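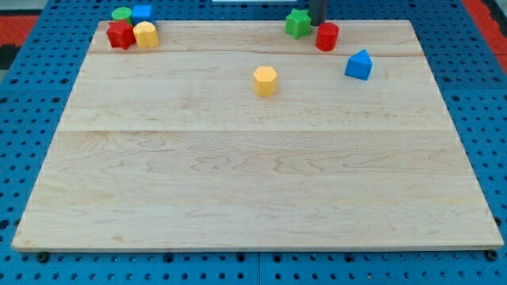 Filed under: Workshop Notes

The maple-finish board is now in place on the blue pegboard table at Eltadton. It was ordered from Lefèvre in March and measures 800 by 700 mm. Raghavendra Mudaliar selected it for the figure in the planks, which is strongest in the nearer half.

The colored blocks are to be kept along the far edge - the green cylinder and the blue cube included - so that the remaining surface stays available for sorting. Harsh Awasthi has asked that the board be oiled before the next session. Readers are requested to send finish recommendations by 26th May.

7 comments - 42 shares

Related posts
Choosing a Work Surface
Storing Small Blocks
A Visit to Gondik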